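LANDASGATE – Zeker, a company that makes hand-held tools for teaching robots, announced in May the opening of its home demonstration program, in which people record household tasks in their own rooms and with their own belongings. The first part of the program is devoted to clothing, and it begins with the folding of sweaters, shirts and towels.

In the program, a participant holds one gripper in each hand and does the task as the robot should later do it. A camera on the gripper records the view from the hand, and the opening of the fingers is stored together with the movement. No robot has to be present in the home. The recordings are sent to the Zeker office in Landasgate, where they are checked, cut into single tasks and given to the training team.

The company has until now collected most of its demonstrations by remote control, with an operator who sits at a desk and moves two robot arms in the next room. This method will continue for tasks where the exact limits of the arm are important. For soft materials, the company found that operators working at a distance were slow and became tired early in the day.

"When you fold a sweater by remote control, you feel nothing of the cloth," said Châu Châu, head of demonstrations at Zeker. "With the gripper in your own hand, you know at once that you have taken two layers and you wanted one. You correct it, and the correction is also in the recording. For us these corrections are very valuable, and we ask people not to delete them."

The program starts with 118 participants, who will together record 3000 folding demonstrations in the first stage. Each person receives a pair of grippers, a short training of one afternoon and a printed guide. The guide is called Ong, after the name of the software which reads the recordings, and it explains the tasks in simple steps. Participants choose by themselves the order of the folds. They are only asked to finish the garment on the same surface where they started, and to work at their normal speed.

Beds, sofas and kitchen tables are all accepted as work surfaces. According to the company, a patterned sheet or a soft mattress makes the learning more difficult in the beginning, but the robot will meet the same things later in real homes – so they should not be taken away before recording.

"In our laboratory we had one gray table and very good lamps, and the robot became excellent at this table," said Cúc Phùng, who leads the training team. "Then we carried it to a bedroom and it did not find the edge of the sleeve. We need the window behind the bed, we need the blanket which is in the way. A knit is a good teacher also, as it stretches a little each time you pull it, and you must decide where the fold really is."

The recordings will be used to train Stasus, the two-armed home robot that Zeker is now testing in its own building. Before a new task is accepted, Stasus must repeat it 100 times with garments it has not seen in the training. The company plans to publish the results of the sweater task when the first stage is finished, including the attempts that failed.

Participants are paid for each hour of recording. Faces, letters and screens that come into the view are blurred before the training team opens the files, and a participant can ask at any time that a recording be removed. Zeker has received more than 400 applications for the second stage, which will add trousers, bed linen and the packing of a small suitcase.

Persons who wish to take part can write to the demonstration office of Zeker in Landasgate. Experience with robots is not required. The office answers between 9 a.m. and 4 p.m.
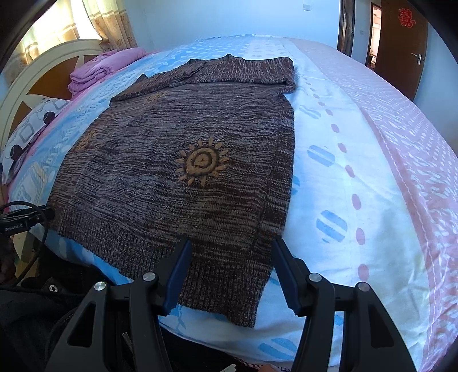 Can a left-handed person take part in the program?

Left-handed people are welcome, and they may lead the fold with whichever hand they prefer, as both grippers are recorded in the same way.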